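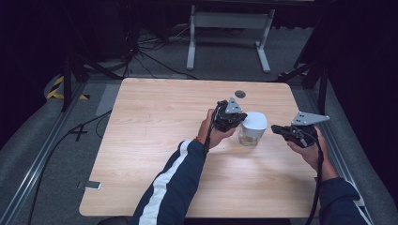
Noreen Hennessy wanted to know, over tea last month, whether we were all just teaching the thing that would see us off. I've been turning it over ever since, usually on the bus home, and I still haven't got a tidy answer for her.

I've been at Lakotwood 17 years, most of them on the packing benches, and when Orkent came in with their plans in May I fully expected to hate it. Well, I don't, quite. I spend about 5 hours of my shift with the hand-held grippers now, picking up small things and putting them down again (lidded cups, mainly), and my shoulders are a good deal happier than they were on the line. What I miss is the talk! You can't really gossip while you're minding two sets of jaws and a cup with a lid on.

The pay's the same, before you ask, and they've promised retraining for all 20 of us on the old benches. I'd like to see that written down somewhere, Noreen, and so would you, I know. I've put my name down for the maintenance course anyway, and it starts after the summer break.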